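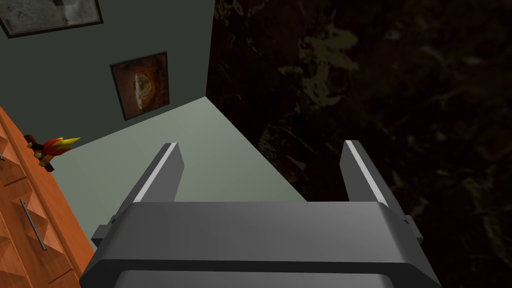 Allotment news, October

Quick one this month as I'm typing it up between jobs and the kettle has just gone. Apologies to anyone who sent bits in late, they'll go in next time if I can find them.

WATER. Going off at the end of the month as usual. If you want your butts topped up do it now, don't leave it till the last evening and then ring me. Taps get lagged the morning after. Please leave the old sacking where it is on the standpipes, it isn't rubbish, someone took two lots of it to the tip last year and we had a split pipe by the Nargate end that cost more to put right than the whole of the summer water bill. Hoses off and taken home please. Anything left on a tap goes in the shed and you can come and ask for it.

ONIONS. Bad year all round by the sound of it. White rot on the lower plots again, also a few on the middle row which is new. If you've had it, don't compost them, don't put them on the bonfire heap, bag them up and take them home to the bin. Boots too. Scrub your boots before you walk across someone elses ground. It lasts years in the soil so there's no point putting onions or garlic back in the same place and hoping. Several people have asked about growing in tubs with bought compost and yes, works fine, mine were small but clean.

Sets for autumn planting are here. Same variety as last time plus a red one. 500 of the ordinary, a lot fewer of the red, so first come. Collect from the hut any morning before eleven. Bring a bag or pot, we've run out of paper ones.

SQUASH. Now the good news. What a year for squash! Sze-wing Lo on the corner plot by the Prundthorpe gate has had so many she's been leaving them on people's doorsteps. I've had three. She grew most of them up the old pea frames instead of along the ground, which kept the slugs off and meant she could get a second row of beans in underneath, and I think a few of us will be copying that. I asked her for tips and got this back on a scrap of paper:

"Start in pots, don't rush them out, mine went in the first week of June when everybody else's were already sulking. Loads of muck in the hole. Water the hole not the leaves. Pinch out after the second fruit if you want big ones, leave alone if you want lots. Cure them somewhere warm before you put them away, I use the spare bed."

On the curing, do take it seriously. Ten days or so somewhere warm and dry with the stalks left on, then somewhere cool. Never carry them by the stalk. If it snaps, eat that one first. Butternuts haven't coloured up as well as the round ones, mine are still greenish down one side and I'll be bringing them in this week before we get a frost, ready or not.

Sze-wing's soup, which went down very well at the tidy-up: one medium squash roasted in its skin until soft, two onions (buy them, see above), a thumb of ginger, a tin of coconut milk, stock to thin it. Scoop, fry, tip it all in, blend. Lime at the end if you've got one. She says no garlic, I put garlic in.

PATHS. The main path has been strimmed back as far as the Tai fence. Side paths are yours, both sides, to the middle. Same names every year. The bindweed along the back is coming from next door and I have written to Clallard again as it's their land, no reply yet, will chase. Please don't spray it through the fence, we've got beans right up against it on our side and also it's just asking for a row.

LEAF MOULD. Council are dropping leaves again, hopefully middle of the month but depends on the lorry. They go in the big bay on the left of the gate and NOT in the turning space. Help yourselves once they're tipped. Pick out the litter as you go, there were cans and a lot of crisp packets in the last load. Last year's heap is ready to use now and is lovely stuff, dark and crumbly, smells like a wood. Two barrows each to start with and then we'll see what is left.

SEED ORDER. Catalogues are in the hut on the shelf by the window. Write your order on the sheet, in capitals PLEASE, with the plot number and the page number. I spent an entire evening in the spring trying to work out whether somebody wanted leeks or leaks. Potatoes are seperate, they go on the green sheet. Discount is the same as before as long as we all go in together.

RENTS. Due now. Same amount. Envelope through the hut door with your plot number on it or do it at the bank, but if you do it at the bank put your plot number as the reference, as we've got one payment in for "allotmnt" and no idea whose it is. If that's you, shout.

PLOT 209. Coming free. Half plot, gets sun from mid morning, decent soil, has a gooseberry and some very old rhubarb on it which has been there longer than me. Shed needs a roof. Waiting list gets first go but if you're on a whole plot and struggling and fancy swapping down, tell me before the end of the month. No shame in it, I went down to a half myself and my knees are much happier.

BONFIRES. After dusk only, dry stuff only, stay with it till it's out. Check for hedgehogs, move the heap before you light it. No painted wood, no carpet.

LOST AND FOUND. Found: one good pair of secateurs, red handles, in the comfrey. One child's welly, left. Lost: the hut's long ladder. It was there in August. If you've borrowed it no questions asked, just lean it round the back, we need it for the gutter before the leaves come down.

JOBS STILL TO DO. Gutter (see ladder). Gate hinge, squeaks and drops. Broken pane in the cold frame by the hut. Turn the muck heap. If you can give a couple of hours in the morning turn up at ten with gloves, there'll be tea and probably more squash.

Bits for the next one to me by the usual date, on paper or by text, legible if poss.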